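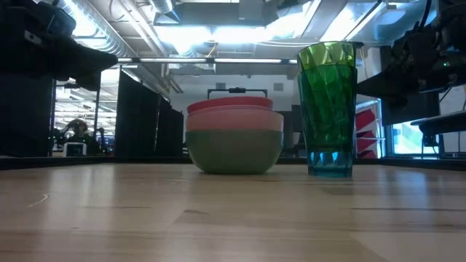
Nested bowls in green, pink and red on a wooden table.

About Bataineh School of Cookery

Bataineh School of Cookery teaches practical cooking to adults and young people aged fourteen and over. The School was founded by Hiba Mahasneh, who remains its Principal, and is governed by a board of five members. It is an independent school and receives no public funding for its main courses.

Our purpose

The School exists to teach people to cook well at home and to prepare those who wish to work in kitchens for the demands of paid employment. Teaching is given in small classes. Every student cooks at every session, and written work is kept to what is needed for food safety, costing and menu planning.

Our history

The School began as a programme of evening classes held in a church hall in Ukov. Demand for places soon exceeded what the hall could offer, and the School moved to the former grain office on Piradance Street, where it has been ever since. The ground floor was converted into two teaching kitchens and a dining room. The upper floor, which had served as storage, was later refitted as a library and a lecture room.

The library holds 1,000 volumes on cookery, baking, household management and the history of food. A large part of the collection was left to the School by a former student. It is open to current students during term and to other readers by written arrangement with the office.

Courses

The School offers five courses:

Foundation Cookery
Bread and Pastry
Cooking for a Household
Preserving and Pickling
The Certificate in Kitchen Practice

The first four are taught in the evening and may be taken in any order. The Certificate in Kitchen Practice is a daytime course of 168 taught hours. It includes a placement in a working kitchen, arranged by the School, and a final practical assessment marked by an outside examiner. Applicants for the Certificate are asked to attend an interview and to prepare one simple dish of their own choosing.

A short introductory course for school leavers is held each March. Places are offered first to applicants living in Ukov and the neighbouring villages.

Teaching staff

Hiba Mahasneh leads the Certificate course and has overall charge of teaching. Noura Najjar is Head of Bread and Pastry and is also responsible for student welfare. They are supported by visiting tutors, all of whom have worked in professional kitchens. Tutors are observed in class each year and are expected to attend the School's own training in first aid and allergen control.

Fees and bursaries

Fees cover tuition, ingredients and the use of all equipment. Students are required to provide their own apron and closed, flat shoes. Knives are supplied and must not be brought from home.

The Hidisix Bursary meets the full cost of the Certificate course for students who would otherwise be unable to attend. Applications are considered by the board, and the decision is sent in writing. Students on evening courses may pay by instalments on request.

Access

The teaching kitchens and dining room have step-free access from the courtyard. The library is reached by stairs, and staff will bring books down to readers who ask for them. One workstation in each kitchen can be adjusted in height. Applicants who require this workstation, or any other change to the way a course is taught, should inform the office when they apply.

Contacting the School

Enquiries about courses should be addressed to the School Office, and those concerning bursaries to the Clerk to the Board. Prospective students may visit during term by appointment. Visitors are asked to report to the office on arrival and to sign the register.

This page was last reviewed on 30 April 2024.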